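Draston Folding Step Stool, white

Skuvus Home & Workshop > Steps and stools > Plastic

I've sold step stools for long enough to have opinions about them, so bear with me, this page is longer than the others in the section. The Draston is the one I have at home. I've got one in the kitchen for the top cupboard and another in the shed that gets treated abominably, and I'd buy either of them again.

It comes flat in the box and you put the legs on yourself. Allow five minutes, or ten if you're the sort who reads the leaflet first (I am, and the leaflet isn't very good, so there's a better one you can ask me for at the bottom of the page). The legs push in and turn until they click. No tools, no bag of little screws to lose under the fridge!

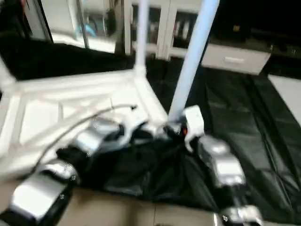 Now, weight. Draston rate it at 150 kilos, and I've had the whole of my brother-in-law on it with a paint roller and a full tray, so I'm happy with that. What I'd say is keep your feet in the middle of the step and don't go leaning out sideways for that last bit of ceiling. Get down and move it. I know, I know, I don't either, but I'm supposed to tell you.

Cleaning is easy on top and a bit of a faff underneath, where the dust gets in between the ribs. An old washing-up brush does it. Please don't use bleach on it, or anything that says "cream cleaner" on the bottle, as the top loses its grippy feel and you won't get that back. Warm water and a drop of washing-up liquid is plenty. If you're using it in the bath or shower room, dry the feet before you put it back on tiles.

The older version, the Condori, had feet that fell off if you looked at them. I had 55 left when the Draston came in and I more or less gave them away. If you've still got a Condori, the new feet do fit, with a bit of persuasion, and I keep them in stock.

Sizes and so on

Height: 42 cm
Step: 30 x 24 cm
Weight: 1.9 kg
Colour: white (grey is on order, expected July)
Maximum load: 150 kg
Spare feet: sold in packs of 5

We've sold some 600 of these now and had very few back. Most of the returns were because people wanted it taller, and for that you're better off with the Grudau two-step. It costs more and takes up twice the room in the cupboard, but you do get up to the loft hatch with it. I wouldn't stretch to the loft hatch on this one.

What customers say

I put reviews up as they come, good or grumpy, and only take the swearing out. 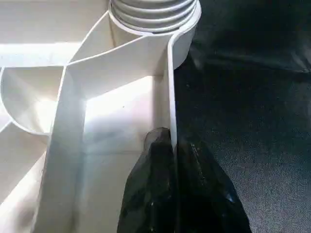
Christos Politis: Bought two, one for my mum and one for us. Hers went together straight away, but ours had one leg that wouldn't click however hard I turned it. Rang up and a new leg came in the post by the end of the week. No quibbles, and it's been solid since. I'd knock a star off for the leaflet, the drawings are tiny.

Thank you Christos, and yes, the leaflet! If a leg won't click, take it right out and start again with the stool upside down on something soft, a towel or a bit of carpet. Turn it gently until you feel it catch, then give it a firm twist. If it still won't go, ring me and I'll post you another leg, you don't need to send the whole stool back.

Delivery is free on two or more. Orders in before noon go out the same day, Monday to Friday. For my large-print instructions, put "leaflet please" in the order notes and I'll pop one in the box.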